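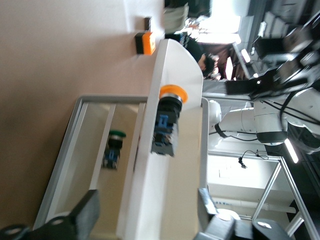
Tundasport Brellau Stand Bag

Item 3570

The Brellau is a lightweight stand bag for golfers who walk most of their rounds. It carries a full set without much fuss, stands up on uneven ground, and fits in the trunk of a small car with the legs folded.

The top has 4 dividers. They run the full length of the bag, so grips don't tangle at the bottom when you pull a club. The putter goes in the widest slot, nearest the strap. Oversize putter grips fit, but it is snug with the thickest ones.

Pockets

There are 8 pockets. The long one on the right side takes a rain jacket and a light sweater. The ball pocket is at the front and unzips from either end. The valuables pocket has a soft lining and sits high on the left side, where you can reach it with the bag on your back. The bottle sleeve is open at the top and holds a standard sports bottle. A wide-bottomed steel bottle will not go all the way in.

Strap

The double strap adjusts at four points. Set it up at home with your clubs in the bag, because an empty bag hangs differently and you will end up doing it twice. If you only want a single strap, unclip the lower half and store it in the side pocket. Left-handed carriers can swap the strap over to the other shoulder; the instructions are on the card in the ball pocket.

Legs and base

The legs open when the front edge of the base touches the ground. Rubber feet are included and can be replaced (sold separately as the Baxter foot kit). The base has a flat back edge, so the bag will also sit on most push carts. Fasten the leg lock strap before you put it on a cart -- otherwise the legs will try to open every time you hit a bump.

Rain hood

The hood snaps on over the top cuff and has a zipper on one side for getting clubs in and out. It is sized for a driver up to standard length. Let the hood and the bag dry with all pockets open before storing them.

Colors: navy, charcoal, forest green. Forest green is back in stock in July.

Customer comments

"I walk Coltthorpe three times a week and the hills are hard on a bag. Legs still open and close fine after a full season." -- Warrick Nepia

"Good bag. I wish the bottle sleeve was wider." -- Tayla Sheehan

Returns

Unused bags can be returned within 30 days with the tags attached. Bags with embroidery can't be returned unless there is a fault. For embroidery orders, contact Soo-ah Maeng at the Coltthorpe shop.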